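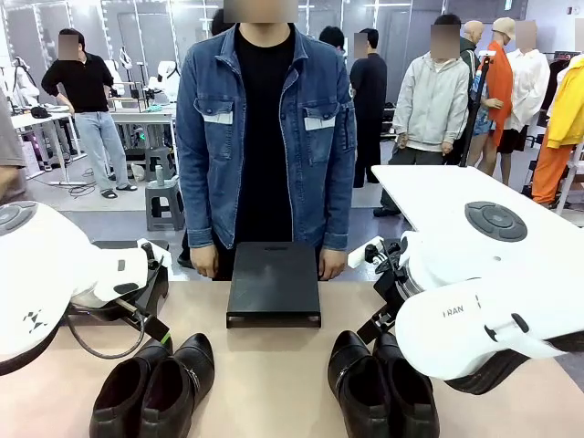 How to Put Dress Shoes Away So They Come Out Looking Good

I own more black dress shoes than any one person needs, and for years I just kicked them under the bed (my mother would be horrified). These days I set aside a little time every September, before the wedding and concert season gets going, and do the whole lot properly at the table. It's a nice job with the radio on!

Clear yourself a table first and stand the shoes on it in their pairs, with the box close by. Black shoes look terribly alike once they're muddled, so check the trim. A buckle or a thin metal strap across the top is a big help, and so is the size stamped inside.

Wipe each shoe with a barely damp cloth, going gently around any metal, and leave them out for nearly 11 hours. I do mine after supper and come back in the morning. Then rub in a little polish, give it 10 minutes, and brush until the shine comes up. I use the Flemico neutral cream, but whatever you have in the cupboard will do.

Stuff the toes with plain tissue, not newspaper, which can leave ink on a light lining. I use 4 sheets to a pair, crumpled loosely.

Now lay the first shoe on its side in the box, and turn the second one heel to toe beside it, soles outward. Tuck a folded sheet between them so a buckle can't scratch its neighbor. Pop the lid on, write the color and style on the end, and slide it onto a shelf away from the radiator.

Filed under: Closets & Shoes, Leather Care

© Stilletti Home Notes | Contact | Back to top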